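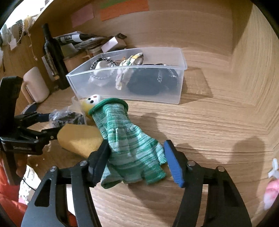

Clostusero Handling Group — Workshop Notes

Aba Arthur had the gripper in pieces when I came in, so we talked while she put it back together. It was the right jaw that had gone. "Not the motor, not the software, everybody asks about the software. A screw."

The short version, for those who missed the July meeting: one of the hand-held grippers let go of things when it shouldn't, then a day later did the opposite and would not let go at all. With Mieke Van Wijk's finger in it. She is fine. Bruise, bit of swearing.

Arthur takes it in order. The grippers are used for the household pick-ups, gloves and sponges and small toys mostly, soft things that don't fight back. A knitted glove is the one she likes for testing. "It hangs. You lift it by the cuff and if the pads are slipping the glove tells you, it creeps down. A sponge just sits there looking happy."

And it was creeping. Van Wijk logged it first, 5 drops in one morning, and wrote "pads worn?" next to it. Fair guess. They swapped a pad. Still creeping.

"So then I did the stupid thing," says Adelino Salgado, who was at the next desk and had been listening the whole time. He turned up the closing force. From 40-something percent? "To 70. I wanted to get through the list before lunch." He also didnt write it down, which he brings up himself before anyone else can.

What nobody had checked was the pivot screw on the right arm. It had backed out a little, enough for the jaw to sit at an angle and touch the other pad only along one edge. At low force, things slid. At 70 the arm twisted, rode up over its stop and jammed there.

Van Wijk was straightening a glove between the pads when it closed. She let go of the trigger, nothing happened. "I let go and it stayed shut. That was the bit I didn't like," she told me later on the phone. "Pain was okay. It staying shut was not okay."

Ineke Meijer pulled the battery. No help — a jammed arm doesn't care about the battery. In the end Salgado got a screwdriver in behind the pad and levered it. He thinks nearly a minute. Van Wijk says longer.

I asked Arthur when the screws were last looked at. She had the sheet. This unit had done 3,015 closings since assembly, and the sheet had no line for screws at all. It has one now.

Other changes: thread lock on both pivots. Force limit set in the firmware, so you need 2 people to raise it. Objects get straightened with the gripper parked, or with a stick. Meijer wanted a hard release lever too, the Kerketti type, and Arthur is drawing one up, though she isn't sure there's room for it behind the jaw.

And Salgado? "I write everything down. I wrote down what I had for lunch."

Van Wijk is back on pick-ups, mornings only untill the finger bends properly. The old screw is in a cup on Arthur's shelf if anyone wants to see the thread.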